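Nov 6, 2023

Second litter, day 5. Weights taken before the morning feed, same scale, same order as yesterday. Everyone is up except the smallest female, who held level. I have set her on a top-up schedule: formula by bottle after each nursing session, small amounts, stopping when she turns her head away. Will review tomorrow. No temperature change in the dam, appetite good, milk in all visible glands. She is eating kitten food, wet and dry, as recommended for lactating queens.

The nest box is holding its temperature. The heat pad covers half the floor so the kittens can crawl off it. I moved the box away from the outside wall last night, as there was a draft at floor level on that side. Bedding changed twice today. I have stopped using the looped towels after finding a claw caught in one. Flat fleece from now on.

The Mostyn line is showing in the coats already. One of the males has the full ticking down the back, and the lighter female will probably go silver, though I have been wrong on this at five days before. I will not write color on any paperwork until week four. The registry accepts corrections but charges for them.

Gernura replied about the dam's blood typing. She is type A, as expected, and so is the sire, so no concern about incompatible milk. I should have had this in hand before the mating and not after the birth. Noted for the next pairing: typing, heart scan and kidney panel all filed first, then the contract, then the visit. 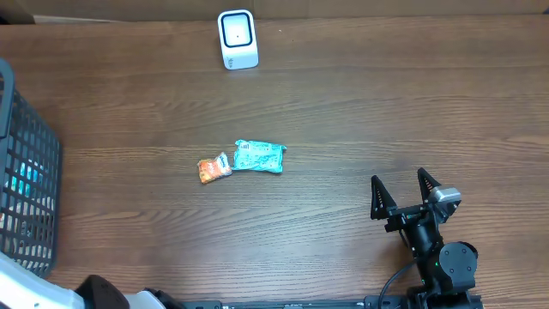
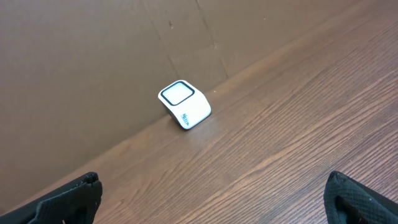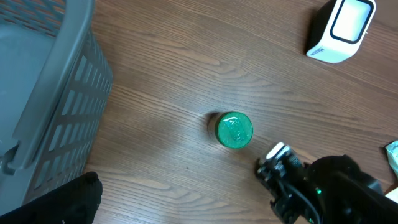

Afternoon was paperwork. The Banwood stud agreement runs out in December and the renewal text has changed in two places. The fee is up to 250 from the old figure, which I can accept. The second change is the repeat mating clause. The old version gave one free return if the queen did not conceive. The new one gives a return only if a vet confirms no pregnancy by ultrasound, at my expense, inside a fixed window. I have asked for the window in writing. If it is shorter than four weeks I will not sign, as a scan too early proves nothing either way.

Deposits: two people on the waiting list have confirmed, one has dropped out. Deposit stays at 100, deducted from the balance at pickup. I rewrote the sales contract to say the kitten leaves no earlier than 12 weeks, after the second vaccination and a vet check, and that pet homes receive a neutered kitten. The old wording left the date of neutering to the buyer, and I had to chase it every time. Also added a line on returns. Any cat I have bred can come back to me at any age.

Older litter: moved to the Zavent litter, the wood pellet kind, in one tray out of two. No one has eaten it. They dig in it less than in the clumping one, but the clumping type has to wait until they are past the stage of putting everything in their mouths. Will remove the second tray of the old type at the end of the week if use is even.

Worming is due for the older litter. The liquid is dosed by weight, so each kitten is to be weighed on the day and the dose written next to the weight - last time I worked from the previous day's numbers and had to redo the sums for two of them. Syringes are washed and in the drawer.

Room humidity read 55 percent at noon and the same at six. That is fine for the newborns. The window in the older kittens' room needs a new screen before they are allowed on the sill. I measured it and wrote the size on the back of the feed chart.

Evening round: dam ate two thirds of her plate, drank well, left the box once for the tray and came straight back. Small female took her bottle in two goes. Slightly more interest the second time. Her belly was round after nursing and she settled between the two males. Next top-up is at eleven, then at three. Alarm set for both.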